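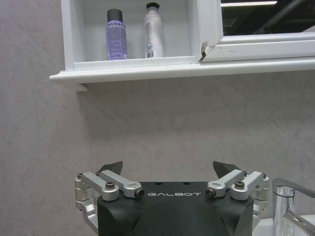
Housekeepers at the Dretska, the long-stay hotel above the river landing, have been sharing their bathroom rounds with a robot since February, and by most accounts the biggest change so far has been to people's knees and shoulders, with the schedule coming in a close second.

The hotel keeps 40 furnished apartments, most of them rented by the month to traveling nurses, bridge crews and families between houses. Guests who stay that long settle in and spread out, and their bathrooms fill up with cans and bottles that have to be lifted, wiped under and put back where they were. It's slow, fiddly work, much of it done with one arm up in a wall cabinet and the other holding on to the sink, and it used to eat up a good part of every morning.

Under the new arrangement the robot goes in first and handles the shelves. It picks up what the guest has left in the open compartment, sets it aside, wipes, and puts everything back in the same order, while the housekeeper strips the bed and starts on the kitchen. Then the two of them trade rooms (or the housekeeper trades and the robot waits, depending on how the morning is going), and the person does the mirror, the basin, the tub and the floor.

"I was ready to dislike it, I'll tell you that," said Chunhua Jiang, who has cleaned at the Dretska for 18 years and now leads the morning crew. "I thought, well, that's one of us gone. But we're all still here, and my shoulder doesn't wake me up at night anymore. It's still slower than me with a shelf. I don't mind that so much, I'm busy with the bed."

There were four housekeepers on the morning crew before the robot came, and there are four now. The hotel's owner, Walczak Lodgings, put that in writing before the trial began, at the crew's request, and the letter is pinned up in the linen room next to the holiday sign-up sheet. It covers the length of the trial, which runs through the end of summer. What happens after that will be talked over with the crew in the fall, the company said, and several of the housekeepers said they plan to hold it to that.

The hours have shifted a little, and not to everybody's liking. The crew used to start at seven and go straight through. Now one person comes in at half past six to get the robot ready, check its fingertips and wipe it down, and go through the list of rooms where guests have asked that it stay out. That person is paid for the extra half hour and goes home earlier, which suits the parents of small children nicely and suits the two who ride the late bus not at all. They've been swapping turns among themselves, and on Wednesday the whole crew sat down over coffee to work out a rotation everyone could live with.

Training was handled by Preltard, a service company across town, which sent someone to walk the halls with the crew for the first couple of weeks. The job list the robot works from runs on a tablet program named Mirkik, and the housekeepers have taken to adding notes of their own in it: which doors stick, which guest likes the hairbrush left on the left, which cabinets need a repair. Worn edges and chipped corners used to be reported on slips of paper that had a way of ending up in the wash. They now go straight onto the maintenance list, and Jiang said she has seen more cabinet doors put down for replacement this spring than she can remember in any other.

Guests can say no to the robot by hanging a yellow card on the bathroom door, and a person will do the shelves the old way. The cards are in the top kitchen drawer of each apartment, and the front desk keeps extras for anyone who can't find theirs.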